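**To:** Workplace Changes list
**From:** Blandine Roussel
**Date:** April 16, 2020
**Subject:** Re: Beverage service tasks and staff duties at Bullau

Dear colleagues,

I am replying on behalf of the operations office to the message from Hường Lý, which is quoted in part for those who joined the list after it was sent.

> From: Hường Lý
> Subject: Beverage service tasks and staff duties at Bullau
>
> The service staff at Bullau have asked me to put three questions to the operations office. First, will the Thevar stations change anyone's scheduled hours? Second, who is responsible when a station stops in the middle of a task and a guest is waiting? Third, the notice we received says that staff will "supervise" the stations. Supervising is not in our present job descriptions, and several people would like to know whether it will be treated as an added duty or as a replacement for something we do now.
>
> I would also ask that the answers be sent to the full list. Some of us heard about the plan from the Jurkent installers before we heard about it from management.

The last point is a fair one. The notice should have reached staff before any equipment was discussed on site, and I regret that it did not. Future notices will go to this list first.

On hours: no schedule will change during the trial period, which runs for 30 working days. The 2 stations planned for Bullau will handle table water only. Hot drinks, meals and anything carried to a guest remain with the service staff. Valeriano Esteban has confirmed that the posted schedule stands through the end of May.

On stoppages: the person on duty presses the stop control, steps back until the arms are still, and serves the guest by hand. The stoppage is then entered in the shift log. Staff are not expected to restart a station or to find the cause. That work belongs to the technician from Jurkent, and a stoppage will not be counted against the person who reports it.

On supervision: we accept that the word was used loosely. For the trial, it means the following.

- Setting out glasses and bottles at the start of the shift
- Staying within sight of the station while it is in use
- Wiping down the table between tasks
- Completing the log, for which 6 minutes per shift have been set aside as paid time

These duties replace the manual filling of water glasses at the side counter. If they take longer than the work they replace, we need to know, and the log has a line for it. Any lasting change to a job description will be discussed with staff representatives before it takes effect.

Liên Văn has asked what the task itself involves, as the Vevon site has no station of this kind. It is a small one: a bottle of water, a glass and a pair of arms at a white table. 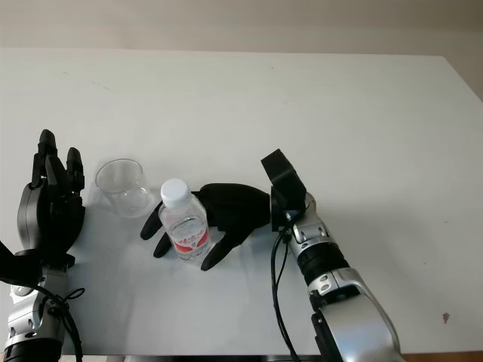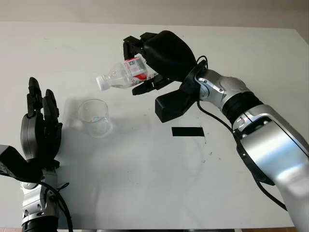
The concern raised most often at Vevon was that small tasks of this sort are also the ones during which staff speak with guests. We take this seriously. Filling glasses has been a reason to stop at a table, and a schedule does not record that. Kha Kiều will meet with each shift at Bullau to hear how the day is changing in practice – including where people now spend the time they used to spend at the side counter. Her notes will be shared with this list without names attached.

Training sessions last 30 minutes and take place during paid hours. Please do not work beside a station until you have attended one. Staff who would prefer not to take part in the trial may tell their shift lead and will be assigned to other service work at the same rate of pay.

Further questions may be sent to the list or to me directly.

Respectfully,

Blandine Roussel
Operations Office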